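I'd been meaning to get to one of the Cellgate open days for ages, mostly so I could stop arguing with my brother-in-law about whether a machine will ever clean up my kitchen. He says two years. I say he's never seen the drawer where I keep the lids.

So on 16 Feb 2019 I took the bus out past the freight yards, signed in, got a sticker with my name spelled wrong and spent the afternoon looking at robots trying to tidy things. 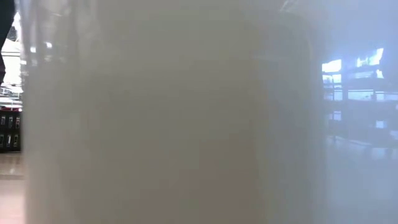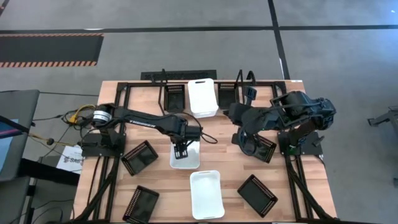
## The tidying table

I'd planned to do a quick lap of the building first and ended up glued to this one table. It's a wooden top, the butcher-block kind, with a robot arm on each side and a mess of white plastic bins and black mesh trays between them. Put a coffee maker on it and it could be anybody's counter on a Sunday night. The black mesh trays look a lot like the ones on my own desk, full of dead pens.

The group running it is called Plirkeron, and the woman in charge that afternoon was Benedita Arruda, who has worked in warehouses and doesn't oversell anything. She told me the job was to take loose trays and bins and get them sorted by type, one kind stacked over here, the other kind over there. That's it! A bored eight-year-old could do it while watching cartoons.

I watched for a good long while. The left arm was pretty confident with the white bins. It came straight down, got its fingers over the rim, pinched and lifted, and most of the time the bin came up level. The mesh trays were a different story. If one was lying flat it went fine, but if it was leaning on something the gripper would touch it, the tray would scoot a bit, and then the arm would stop and think. And think. A little boy next to me kept whispering "get it, get it, get it" and I was right there with him.

## The drop, and the cheering

At one point the right arm got a tray most of the way over to the stack, let go too early and the thing clattered off the table. Everybody went "ohhh" like it was a missed free throw. Benedita picked it up, put it back down crooked on purpose and told the crowd they need the bad starts more than the good ones. They've recorded 4000 attempts so far, good and bad, and the trays still give them more grief than the bins do.

I asked her what was so hard about the trays and she had a good answer. The holes in the mesh mess with how the cameras judge distance, and the thin edge leaves you very little to grab. She also said two arms sharing one table spend a lot of energy just staying out of each other's way – which sounded like my husband and me making Thanksgiving dinner.

When she let us try it ourselves with a pair of kitchen tongs in each hand, I did worse than the robot. I'd like that on the record. Tongs on a mesh tray is miserable.

## Over at the laundry corner

Nepia had the folding demo. It did hand towels only, and only if you laid them out kind of flat first, at which point (as the lady beside me pointed out) you've done half the job. The folds were lovely, though, crisp as a hotel. I timed one on my phone and it was slow enough that I had eaten a whole granola bar by the end.

No shirts, no socks. I asked about fitted sheets and the young guy just laughed.

## Shelf stocking

Cekley is working on the store side of things, and this was the demo that impressed me the most. They had a mock grocery aisle and a rolling robot putting soup cans on a shelf, 24 to a case, labels facing front. I worked in a supermarket all through high school and I'd have been happy to hand that over. It did the whole case without dropping one.

Then Mali Morris, who was giving that tour, swapped the cans for bags of rice. The first bag slumped over, the second slid off the first, and she hit pause. She was very cheerful about it. Her view is that shops will get useful machines well before houses do, mainly on account of shops being willing to rearrange themselves. You can tell a store to put everything in the same box. Try telling my family that.

## So, can they do chores yet?

Some pieces of some chores, I'd say. Stiff things that all have the same shape, on a table at a nice height, with a person standing by: yes, and it's a lot of fun to watch. Floppy things, thin things, things leaning on other things: not so much. I went in expecting to be bored or a bit creeped out and I was neither. I kept wanting to reach in and straighten the tray for it.

I also came home and looked at my sink in a whole new way. Do you know how many decisions there are in emptying a dish rack? I stood there with a colander in my hand and thought about Benedita's mesh trays.

If you want to go, the next open day is in June. Wear comfortable shoes, bring your own snacks (the coffee was fine, the cookies were gone when I got there) and go see the tidying table first, before the school groups crowd in around it. The bus back only runs once an hour, and the stop has no shelter.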